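3.2 Laying out the tower and its parts

We have grown rather fond of old office computers over the course of this study, and we chose them for the Similthorpe repair lessons because they come apart in a sensible order - and go back together in one.

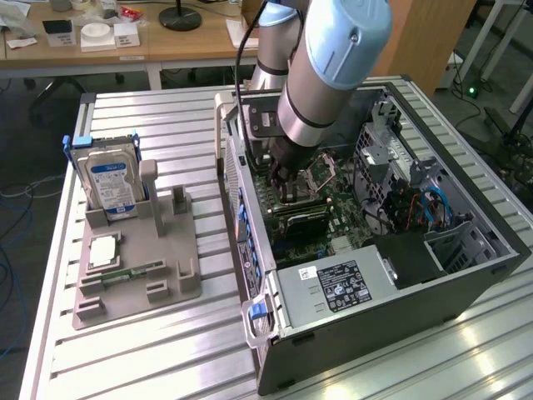

Sorting by size was our first plan, and learners kept losing track of what went where. We now give each larger part its own place beside the case, so that the hard drive stands upright in a tray, still in its blue caddy.

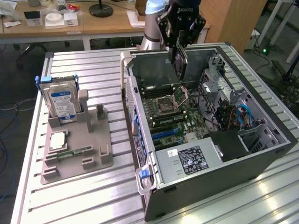

Should the case stand up while parts are fitted? We recommend laying it down, with the open side facing the ceiling.

Memory and drives gave our 43 learners little trouble.

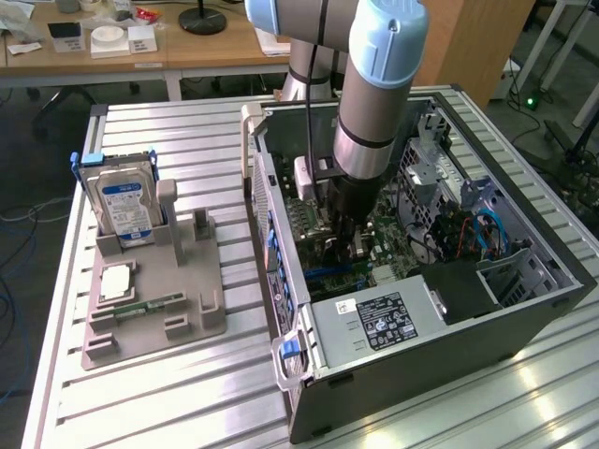 Expansion cards were another matter, and we happily spent 12 lessons on them, with the card held upright over its slot before any pushing began.

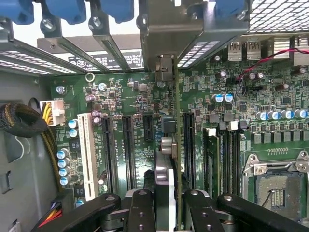 Figure 7. Expansion card upright above the motherboard.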